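Ratih Khoo was on her knees behind a rack when I got to Rinton, feeding a fiber cable through a hole in the floor tile with two fingers.

"Grab the other end, would you?" she said, so the first ten minutes of our interview took place under a raised floor.

Khoo runs operations at Lornell's newest data center, a former paper warehouse on the east side of town. The company moved its first customers over in September, and she is plainly thrilled with the place. She showed me the loading dock, the battery room and a closet of spare fans before we ever sat down.

The hall holds 824 servers right now, in rows that start at one end of the building and stop well short of the other. What she really wanted to talk about was the air.

"We pull it in from outside, filter it, and push it up through the floor," she said. "Most of the year that's all the cooling we need. I have worked in buildings where you wore a parka at your desk in July. I love this!"

The cold aisle is kept warmer than I expected, and she said the machines have no trouble with it. Behind the racks it gets properly hot, and the exhaust goes through a heat exchanger to the town swimming pool next door. Khoo swims there before her shift.

The software that decides how far to open the vents is called Sutus. It was written in-house by Rui Carvalho, who joined us halfway through a plate of sandwiches and pulled up the controls on his laptop before he had his coat off. Sutus reads the temperature at the top and bottom of every rack, checks the forecast, and starts making changes ahead of time.

"The old system waited until it was too warm and then panicked," Carvalho said. "You could hear it from the parking lot. Now if there's a hot afternoon coming, we start getting ready at breakfast."

It took him nearly 19 months. An early version read a sensor above the coffee machine as a rack and kept trying to cool it down.

"Every time somebody made an espresso, the fans went up," Khoo said. "I didn't mind. It was a good way to know there was fresh coffee."

Lornell's older site, Kamolrat, is still running and will be for a while yet. The two halls keep copies of each other's customer data, and Carvalho's team of 6 people looks after both. They practice losing one building on purpose, cutting it off from the network to see what happens.

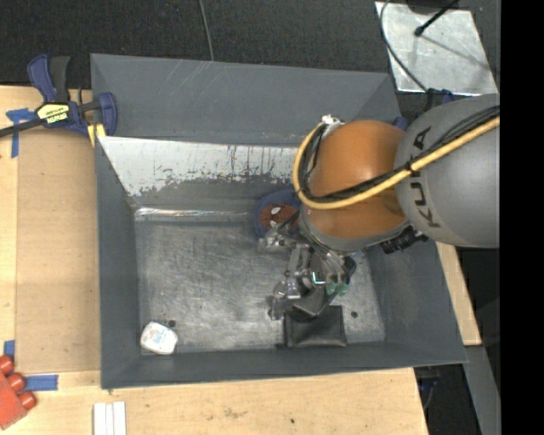 A KUKA robot arm over a gray metal bin.

I asked whether those drills make customers nervous. Khoo said a few of them asked to come and watch, and one brought donuts.

"I would much rather find the bad cable on a morning when we're all standing here," she said. "The last drill turned up 2 of them. Both labeled wrong, both by me."

Carvalho wants to release part of Sutus as open source once he has cleaned up the code. He has already heard from people running much smaller rooms, including a college that keeps its servers in an old darkroom, and he answers them all at length. "They have the best problems," he said. "No budget, weird walls, one tiny window. I could talk to them all day."

Khoo's next project is the empty end of the hall, where new power lines go in before any racks do. She walked me down there to look at a stretch of bare concrete with tape on it and explained every piece of the tape. Then her phone buzzed with a delivery at the dock, and she asked if I was any good with a pallet jack.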